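Helis bench sorting arm – Kercombe

Helis takes over the small sorting work that people on the bench do by hand all day. It works on a normal table, with your own bowls and trays.

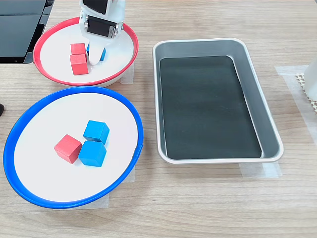

Helis gripper at a blue cube in the red-rimmed bowl.

Your operator stays in charge: she sets the places with tape, starts the job and checks the result. At our Omismont shop, the packers now spend Wednesday on repairs and training. 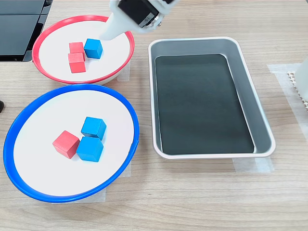

Training for 2 operators is included in the price – more can join later. Order no. 1912, delivery in 6 weeks.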